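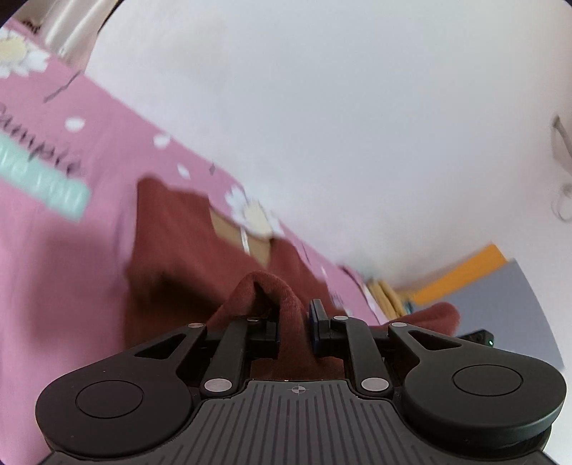

Handwoven Trims, Unit 4: Tablet-Woven Bands
Instructor: Kusum Sachdeva

Please read before the February session. Reading during the session also works, but then you ask me what an S-threaded card is while I'm holding 74 loose ends.

Cards

We use square cards with four holes, lettered clockwise A to D. Mark yours on the same face every time. The department set has been re-lettered by several generations of students, some of whom had their own views on the alphabet, so check each card against the chart by the door.

S and Z threading

Lay the card flat, letters up. If the yarn goes in from the lettered face and comes out the back, write down one direction; if it goes in from the back, write down the other. Textbooks disagree on which is S and which is Z. Entwistle's handout says one thing and Atallah's says the opposite. Pick one and put it at the top of your draft.

Warp for the first band

17 cards, four ends each, cotton, nothing fuzzy. Outer two cards on each side in the border color. Cut every end to 221 cm, which leaves enough waste at the far end to forgive you once.

Turning

Four quarter turns forward, then four back. Beat after every pick. Twist builds up behind the cards if you only go forward, and at some point the pack will simply refuse. You can comb the twist out or reverse, and reversing leaves a visible float in the pattern. Call it a design feature in your write-up if you must. Kieran Sowerby got a passing grade that way.

Tension

Most wavy edges come from pulling the weft harder when you are annoyed. Measure the width every few inches.

To hand in

One band, ends knotted, with the draft. Note where the mistakes are. I will find them anyway, but it saves me the eyestrain.

Next unit: inkle pickup. Bring the Erulow sheets.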